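Skenell season two drops the narrator and moves to eight-month gap

The second season of science fiction serial Skenell will open eight months after the events of the finale and will no longer use voice-over, according to production notes released in August.

The first season relied on narration by the ship's archivist to explain the Radebe colony and its water laws. The new scripts move that material into dialogue and onto the colony's public notice boards. Showrunner Fenna Verstraete said the change was made at outline stage, before any casting.
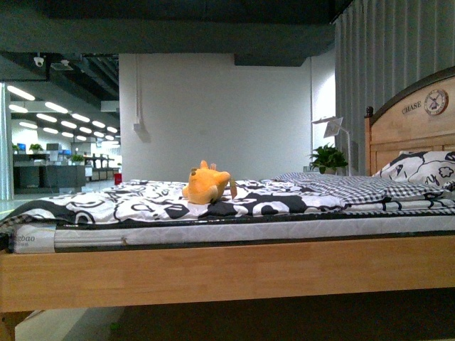 Jinis wrote under the notes that the archivist's narration was the only reliable account of the treaty, and that losing it would leave new viewers guessing until at least the third episode.

The treaty remains central to the plot. Season two follows the second hearing, at which the colony must show that its 2,235 registered settlers were counted correctly. A rival claim puts the number at 2,512. The difference decides whether the colony keeps its own court. 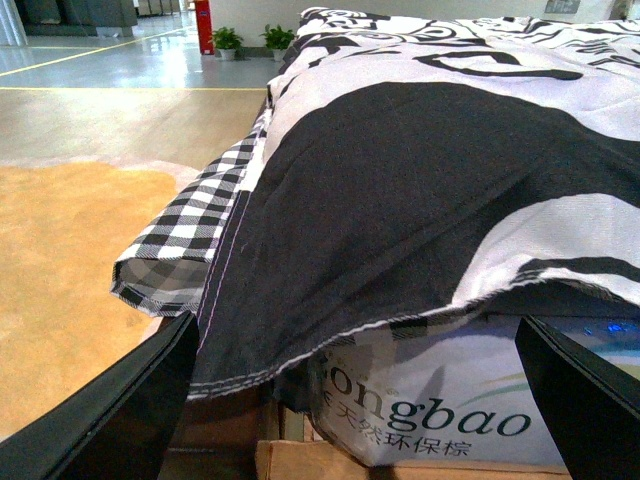 One reader asked whether the higher figure includes the sleepers left aboard the tender, as the novel has them awake by this point. The notes do not say.

Season two runs to 7 episodes and adapts the middle third of the novel Ziltham. The chapters set on the outer moon have been cut, and the pilot's trial has been brought forward to the second episode. The colour grading is also cooler than in season one. 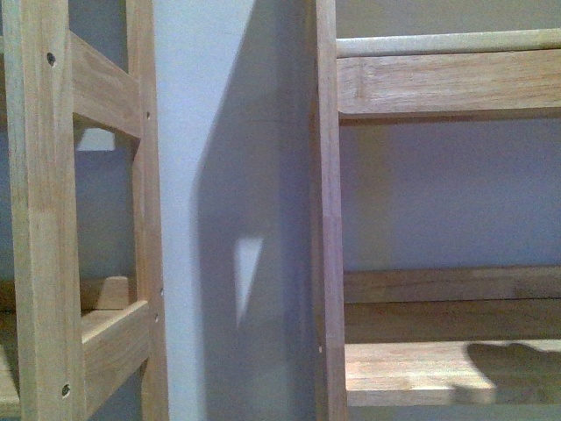 Pale timber shelving against a white wall.

Verstraete said the hearing is written as a procedural, with each episode built on one witness. The judge does not speak in the first two.
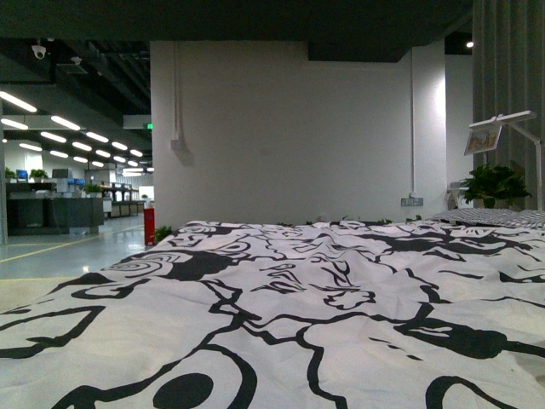 The final episode returns to the archivist, who appears as a witness and is questioned on the opening narration of season one. A release date has not been set.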